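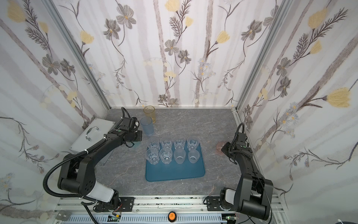
How to Throw Straight at a Lineout

Search this site Enter keywords Go

By Senan Madigan, updated August 2020

I hooked for Noltasbridge seconds for longer than my neck would have liked, and for most of that time my lineout throwing was a matter of public concern. Opposition supporters at Hukville used to cheer when we kicked to touch. What follows is the routine that got me from dreadful to adequate, and it should work faster on anyone who starts with some talent.

1. Sort out your grip

Hold the ball with your stronger hand toward the back, fingers spread across the seam, thumb pointing roughly at your ear when the ball is overhead. The other hand is there to steady things. If it starts steering, the ball will wobble like a shopping cart. Small hands are fine – just move the back hand a little further toward the tip.

2. Set your feet

Two schools here. Feet level, shoulder width apart, or one foot slightly ahead. Try both for a week and keep whichever one lets you finish without stumbling over the touchline. Your toes and hips should point down the middle of the gap. Mine used to point at the parking lot.

3. Start against a post

Stand three yards from a goalpost and throw at the padding, well above head height. Do eight throws. If you miss, the walk to fetch the ball is your punishment and also your fitness work. When you can hit all eight, take two steps back and start again.

Don't rush this stage. I spent all of one July on it, mostly in the company of a dog that had firm views about who owned the ball.

4. Follow through

Bring the ball back behind your head, elbows in, then push up and out. Both hands should finish reaching for the target, palms facing each other. Freeze there and look at your fingers. If they've drifted left, so has the ball, and the referee will be only too pleased to mention it.

5. Add a jumper

Get one jumper and two lifters, and begin with the front throw, flat and hard. Throw to the place where the hands are going to be. The jumper is allowed to complain, within reason.

Move on to the middle once the front is reliable, then the back, which needs more arc and a stronger stomach. Give each one three good sessions before you call it in a game.

6. Practice tired

Anyone can hit a jumper in a clean shirt. Run the length of the field, get down and up three times, then throw with no more than a breath's pause. Wet the ball too. A bucket does the job, although at Vustden the weather generally saves you the trouble.

7. Keep the calls short

Our most ambitious system had a code word, a number and a dummy number, and it fooled our own jumpers completely. Pick something a prop can remember in the last minute with mud in his ears. We ended up with the names of streets: anything near the river was front, anything up the hill was back, and Peeters Lane meant throw it to the tall one and hope.

Tags: set piece, hookers, training drills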